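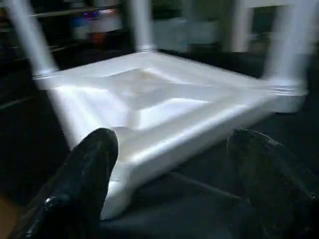 Issue 14

The little white stool that won me over
by Lorna Ritchie

I have bought a lot of stools over the years (my husband would say too many), and most of them end up holding a plant. So when my neighbor Letay Tamiru told me to stop messing around and get the Moges stool from Kastmont, I rolled my eyes a bit and ordered one anyway. That was in September, and it has been in every room of my house by now!

It's a plain white plastic stool with a square seat and a leg at each corner. You get the seat and the legs in one flat box and put it together yourself. No screws, no tiny wrench, hooray. Flip the seat over on a rug, push a leg into each corner, give it a good twist and you're done. Mine took me 5 minutes, and I was on the phone with my sister for most of it. The last leg was stiff, though. I ended up leaning on it with my whole weight before it went home, and I'd have liked a line about that in the instructions, which are one drawing on a slip of paper.

Do have a look at it upside down before you stand it up. Underneath there's a raised rim going all the way around and then a sunken panel in the middle with sloping sides, almost like a tray. I like that a lot better than the flat, thin seats on cheaper stools, the ones that bow when you sit. This one doesn't budge under me, and I am not a small woman. The one thing I'll say against that shape is that dust gets in the corners, so it wants a wipe with a damp cloth now and then.

The plastic is pretty shiny. I love it in the bathroom, where it rinses right off, but in the kitchen it shows every smudge. It can also feel a little slick if you're wearing silky pajama pants (ask me how I know). My old Tandilix stool had a rougher top and I do miss that when I'm reaching for the high cupboard. I wouldn't use either one as a ladder, but we all do it.

Legs still tight, no wobble on tile, a tiny bit of give on thick carpet. I paid 14 dollars and I've already ordered a second for the porch. 8 out of 10 from me, and it would be a 9 with a grippier seat.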